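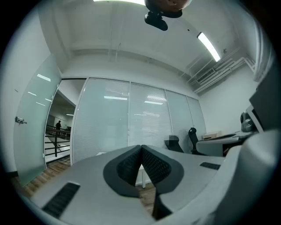 Gripper with mesh finger pads in the front room at Wulter

About Wulter

Wulter is a shared workshop for people who build robots and small automation projects. We started in September with 2 benches and a list of people who had run out of space at home. Today members work on grippers, camera mounts, plant watering rigs and whatever else they bring in.

The gripper build is our longest running project. The fingers have been redrawn 9 times, and the current pair has textured mesh pads on the inner faces. Each new pair gets 1000 open and close cycles on the test stand before it goes on a gripper. Drawings and part lists are kept in the Nister folder, which all members can read and edit.

You do not need an engineering background to join. New members get a bench introduction and a shelf for parts. Bring your own hand tools if you have them. Soldering irons and meters stay in the workshop.

Wulter, 1848 Raudsepp Street, second floor
Page updated November 26, 2024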